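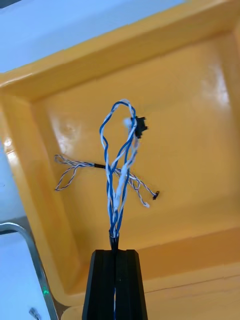
Chapter 8
When the Kit Table Changes Hands

What you will learn in this chapter
How a sorting and kitting job is divided into parts before any of it is automated
Why the work that stays with people is often different work, and how this affects pay and training
How to read a staffing plan for a cell where arms and people share the day

In the first half of this book we looked at machines that replaced a heavy movement: lifting, pressing, carrying. The reasons for such machines are easy to explain to the people who did the lifting. In this chapter the movement is light. A set of wires weighs almost nothing, and a worker with some practice can pick one up without looking at it. For many years this was the reason that the work stayed in human hands, and it is the reason that the change, when it comes, feels strange to those workers.

Our main case is Saswood, a company that puts together small electrical kits for repair shops. A kit contains a circuit board, a small part with its leads, and a set of wires with a connector. Before the change, eight people prepared the kits at long tables. Each person took parts from plastic bins, put them on a tray with paper in it, checked the tray against a card and passed it on. The work was quiet and not badly paid, and most of the people had done it for a long time.

The company bought its first cell from Zaltex in December. The plan had three stages. In the first stage the arms moved only the circuit boards, which are stiff and keep their shape. In the second stage they moved the small parts with short leads. The wires were left for the last stage. A wire does not lie the same way two times, it catches on its neighbor, and its connector may be under the rest of it. The plan gave this stage as much time as the other two together.

8.1 Dividing the job

A person who is asked "What do you do here?" will usually answer with one sentence. At Saswood the answer was "I fill the trays." When the engineers watched the tables, they wrote down many more actions than this sentence contains. The workers were also pulling wires apart, putting aside a connector with a bent edge, turning a board so the next person could read it, and telling the store when a bin was getting low. None of these actions was on the card.

This list is called a task record, and it should be made before the equipment is chosen. At Saswood it was made after. As a result, the first weeks of the cell were difficult. The trays were filled, but bins ran low without warning, and connectors with small damage traveled all the way to the customer. In the first period the repair shops sent back 50 kits.
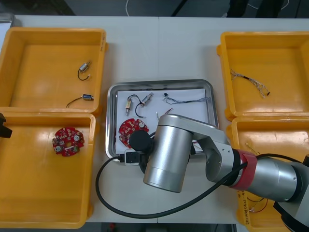
Who should make the task record?

The people who do the job should make it, together with one person who does not know the job. The worker knows the actions, and the outsider asks about those that the worker has stopped noticing.

8.2 What stays, and what is new

After the third stage, three of the eight people stayed at the cell. Their new title was cell attendant. They refill the bins, look at the finished trays, and help when a wire is caught. The other five moved to testing and packing, where the company had open places. No person lost employment, and the company is proud of this. A student should still read the figures with care. The attendants received higher pay after a course of training. The five others kept their old pay, but in packing the shifts start earlier, and for a parent with small children an earlier shift is a real cost.

The rhythm of the day changed too. At the tables a worker could go a little faster before lunch and a little slower after it. An attendant waits, and then must act quickly. In the interviews, several workers described the waiting as the most tiring part.

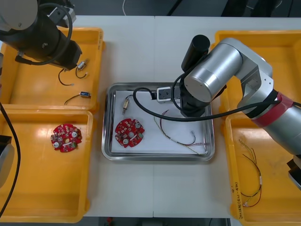 Pavlović sees the matter from the other side, and argues that the tiring part was always there, only it was in the wrists and the neck, where a manager does not see it. On this view, waiting is a problem of how the job is planned, and it can be repaired with a second duty, for example keeping the damage log. Saswood tried this later at the Wistemix line, and we return to the results in section 8.5.

Terms to know: task record, cell attendant, kit, damage log, second duty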